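## Setting Up Your Quiet Profile

Welcome back, and well done for getting through the pairing steps. Your Quiet Profile tells the Stastel companion app which sounds, lights and reminders feel comfortable to you and which ones wear you out. Many of our autistic users say they like to do this part on a calm day, with a drink nearby and the door shut, and there is no hurry at all. The app saves as you go.

**Before you start**

- Charge the Rokidetti wristband until the side light stays on.
- Choose a room you already know well.
- If a parent, partner or support worker is helping, agree between you who holds the phone.

**Steps**

1. Open the app and tap **Profile**, then **Quiet**.
2. Pick a starting point. *Celley* is the softer one, with slow vibration and no sound. *Kettunen* adds a short tone before each reminder.
3. Slide **Strength** to the lowest mark and press **Try**. Move it up a little at a time, and stop when you notice it without flinching.
4. Set **Warning time**. This is the gap between the first nudge and the reminder itself, and the factory setting is two minutes. People who find it hard to switch tasks often like a longer one, so please do play with it.
5. Add your first routine. Start with something small that you do every day anyway, such as clearing up after breakfast.

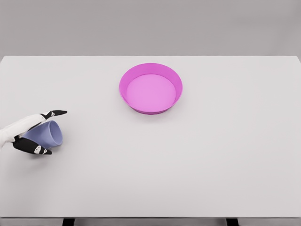 *Cup and bowl on a white tabletop.*

6. Break the routine into steps, in your own words. "Cup to sink" is just as good as a full sentence — the app will show exactly what you typed.
7. Tap **Save**, then wear the wristband through the routine once before you add another.

> **Note:** The library holds 942 ready-made step cards, and 531 of them can be shown without any text. You'll find them under **Cards**, and you can mix them freely with your own.

> **Caution:** Take the wristband off if vibration becomes painful or upsetting, and hold the side button to silence all reminders. The app is a daily aid. It does not diagnose or treat anything, and it shouldn't replace support you already have.

**If reminders feel like too much**

Go back to **Quiet** and turn on **Rest**. Everything pauses until you switch it off again, and missed steps are not counted or shown to anyone. You can also keep a second profile for harder days — tap the plus sign beside your profile name and repeat steps 2 to 4.

When you're happy with how things feel, carry on to *Sharing a Routine with Someone You Trust*.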